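Wednesday, bench notes

Stand sorting day! The Derkow stands came in (box 3, finally) and I've been fussing over where phones should live on the bench ever since lunch.
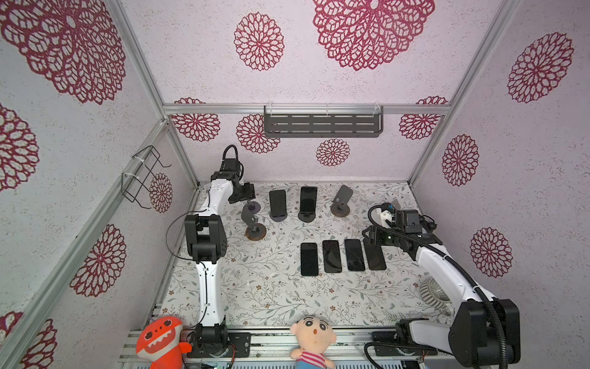 My vote is still stands at the back, phones flat in front, one each. With four and four like this you can match them up at a glance. The empty shelf on the rail is tempting for spares, but I'd leave it alone till Desa shelving shows up.

Round bases get my vote too (sorry, Staris fans).

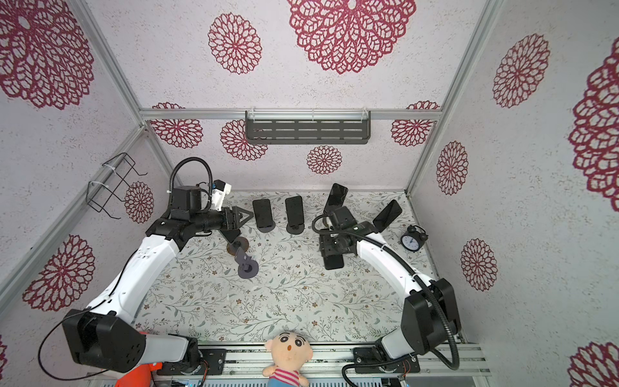 Phones toward the back wall, a couple on round stands.

To do: relabel box 3, wipe screens.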